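How to Paper an Alcove with a Patterned Wallpaper
Posted 11 May 2024 in Walls and Ceilings

I've had a good many messages since I put up the page on painting skirting boards, and a surprising share of them have been about alcoves. People will happily paper a whole chimney breast and then stand looking at the recess beside it for a month, wondering how on earth you get a pattern to go round three walls and come out looking as though it meant to. So I've finally sat down with a pot of tea to write out how I do mine. It's a long one, I'm afraid, but you can dip in wherever you've got stuck.

The alcove I'll keep referring to is the one in our back bedroom, to the left of the old fireplace. It has a back wall, two side walls, a ceiling that slopes very slightly for reasons known only to whoever built the house, and a skirting board with more coats of gloss on it than I care to think about. The height from ceiling to skirting is 261 cm at the tallest point. Yours will be different, so please don't cut anything to my measurements!

What you'll need

Wallpaper (more than you think, see below)
Paste suited to your paper
A pasting table, or a big clean board on trestles
Paper-hanging brush or a plastic smoother
Plumb line or a long spirit level
Sharp knife with plenty of fresh blades
Long scissors
Seam roller
Sponge, bucket, old towels
Pencil (never a biro, it comes through)
Filler, fine sandpaper and size

For paste I used Tenum, the ready-mixed tub, and got on well with it. It's a bit thicker than the powder sort and it doesn't run down your sleeve when you're working overhead. If you prefer to mix your own, leave it to stand for as long as the packet says and give it another good stir before you start.

Choosing the paper

A small all-over pattern is the kindest thing to put in an alcove if this is your first go. Tiny leaves or sprigs will forgive you a corner that's a shade out. Stripes and trellis designs won't, and if your walls lean (and they do, they all do) you'll see it every time you walk in. I'm not saying don't. I love a bold print in a recess, and because it's a small area you can often afford a paper you'd never dream of buying for the whole room. Just go in knowing that you'll spend longer on the corners.

Mine was a Prondisance paper from the remainder shelf at Flomeditz, where I'd only gone in for a tin of undercoat. If you buy remainders, check that the batch number is the same on every roll before you get to the till. Two batches of the same design can look identical under shop lights and then sit side by side on your wall like distant cousins.

Look on the label for the pattern repeat, too. It's the distance down the roll before the design starts again, and it tells you how much you'll waste in matching one length to the next. With a long repeat you can lose a sizeable piece off every drop. Keep those offcuts, they're lovely for lining drawers or the back of a bookcase, and they'll save your bacon if you ever need to patch.

Getting the walls ready

This is the dull bit and I've tried skipping it, and I can tell you that every lump I left is still there under the paper, winking at me at bedtime when the lamp's on.

Take down anything on the walls, fill the holes, let the filler dry right through and sand it smooth. Run your palm over the whole surface with your eyes shut. You'll find things with your hand that you'd never see. If there's old paper underneath, please do strip it, even if it seems sound, as new paste has a way of loosening old paste and you can end up with both layers coming away together.

Once the walls are smooth and clean, brush on a coat of size. You can buy it, or use your paste well thinned down with water. It stops thirsty plaster from drinking all the moisture out of the paste, and it gives you that little bit of slip so you can slide the paper about until the pattern meets. I leave mine overnight.

Turn off the electricity at the main board before you do any work round sockets or switches. I know you know. I'm saying it anyway.

Finding your starting line

Start on the back wall of the alcove, as that's what everybody looks at. If your pattern has a strong motif, find the middle of the back wall and decide whether you want the motif right in the centre, or a seam in the centre with motifs to either side. Hold the roll up and have someone stand in the doorway and give you an opinion. My helper was the cat, who was no use.

With a narrow recess, it's worth working out on paper what will be left at each side after your full widths are up. What you don't want is a sliver the width of a ribbon going into the corner. Shift your starting line over by half a width if that's how the sums come out.

Then drop your plumb line and make light pencil marks all the way down, joining them up with the long level. Trust the line and ignore the corner. The corner of an old house is a rumour.

Cutting and pasting

Measure the height in three places, take the biggest, and add enough at top and bottom to trim. I allow a hand's width at each end. Cut your first length, lay it face up, and match the next length against it before you cut that one. Number them on the back in pencil with a little arrow pointing up. It feels fussy with only a few lengths to do, but I once hung a whole drop of pheasants on their heads.

Paste from the middle out towards the edges and be generous at the edges, which are always the first to lift. Fold the pasted ends in to meet each other, without creasing, and leave the paper to soak for the time on the label. Try to give each length the same soaking time. Paper swells as it takes up moisture, and if one length has had longer than its neighbour the pattern will meet at the top and drift apart by the time you reach the skirting.

(If yours is a paste-the-wall paper you can skip all that, you lucky thing, and brush the paste straight on to the wall a little wider than the strip.)

Hanging the back wall

Carry the first length up the steps, unfold the top half and set the edge against your pencil line. Brush down the middle and then out to the sides, chasing the air out ahead of you. Unfold the bottom half and carry on down. Crease the paper into the ceiling line with the back of the scissors, peel it back a little, cut along the crease and brush it home again. Same at the skirting.

Slide the second length up against the first so the edges just touch. Match at eye level, as that's where a mismatch will be spotted, and let any small error work itself off towards the top or bottom. Go over the seam with the roller, lightly, after it's had a few minutes to grab. Wipe off stray paste as you go with a damp sponge, and change the water more often than seems necessary.

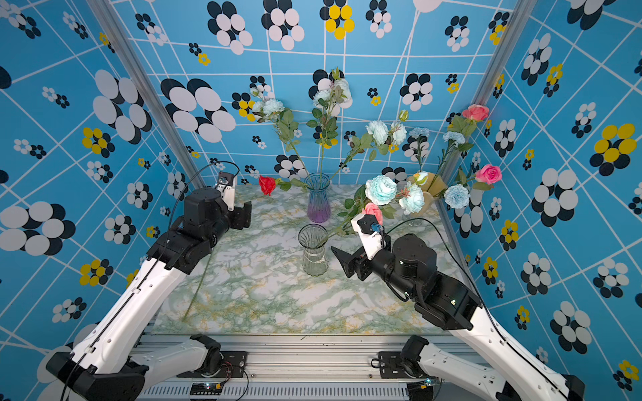
Now for the inside corners, where most people come unstuck. The temptation is to wrap a full width from the back wall on to the side wall in one go. It'll look splendid for a day and then dry out and pull away from the corner, leaving a hollow you can put your thumb through.

Instead, measure from the edge of your last full length into the corner at the top, middle and bottom. Take the widest and add 2 cm. Cut your strip to that width, keeping the offcut safe, and hang it so that the extra turns on to the side wall. Press it well into the angle with the brush, dabbing away with the bristle ends. If it puckers, make a few small snips in the turned edge and it'll lie down.

Take the offcut and measure it. Mark a fresh plumb line on the side wall at that distance from the corner, and hang the offcut to the line with its cut edge covering the turned bit. You'll lose a touch of pattern in the overlap. It can't be helped, and tucked in a corner it really won't be noticed once there's a chair and a lamp in the way.

With a vinyl paper you'll need overlap adhesive, as ordinary paste won't hold vinyl on vinyl.

Finishing the front edges

Where the side wall meets the front of the chimney breast you have an outside corner, and you'll need to decide where to stop. I like to finish just short of the edge, by a hair, and paint the chimney breast in a colour picked out of the paper. Taking the paper right to the edge leaves it open to every passing elbow. Trim with a brand new blade against a steel rule, in one slow pull if you can manage it.

Shelves can go back after a few days, when everything has dried. Keep the windows open a crack and the radiator low in the meantime. Small bubbles usually shrink flat on their own overnight, so do leave them be until morning before you start fretting with a pin.

I've still got the right-hand alcove to do, and it has a gas pipe in it, so that will be a page of its own, probably in October when the evenings draw in.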